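Subject: Re: [plenmont-manip] does the relabeling actually help?

Sink setup at Plenmont, for anyone who has only met it through the log files:

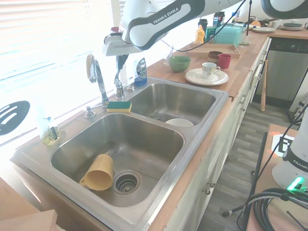

How many demonstrations does a policy need before relabeling is worth the trouble? In our hands, 500 was plenty, and below that the relabeled runs and the plain ones scored too close together to argue over, though we argued anyway.

On Wednesday Chunhua Shi wrote:
> I read the Wendance write-up twice and still can't tell where
> the gain comes from. You go from 1655 episodes to 2210 by cutting
> the long ones at each grasp and giving the pieces their own
> instructions. Fine. But is it the new text or just the shorter
> episodes? Also, did you hold out any objects, or has the policy
> met every mug in the test before?

Fair on both counts. The first is the one I was hoping would slip past.

We ran the split without the new text last night. Same 2210 pieces, each one keeping the instruction of its parent episode. It gets most of the way there. The new wording adds a little on top, mainly on tasks where two things in the sink could be meant, say the mug or the sponge. So the section title "Language Is What Matters" will be changed to something quieter.

On held-out objects: the yellow mug was in training, lying on its side and otherwise. The floral teacup was kept out, and the policy does worse on it, mostly by closing on the rim too early. I'd call that a grasp problem and leave the relabeling out of it, but I would say that.

Two smaller things. The Braveo baseline in the table used the old gripper timing, so please don't quote that row until I rerun it. And all numbers are from 5 seeds except the Bright ablation, where one seed died at 3 a.m. and I reported the other four as if that had been the plan. Fixed in the draft now.

Split script is in the usual folder. It assumes your gripper signal is clean. Ours wasn't, so there is a smoothing step near the top with a constant in it that I can't defend - change it and tell me what breaks.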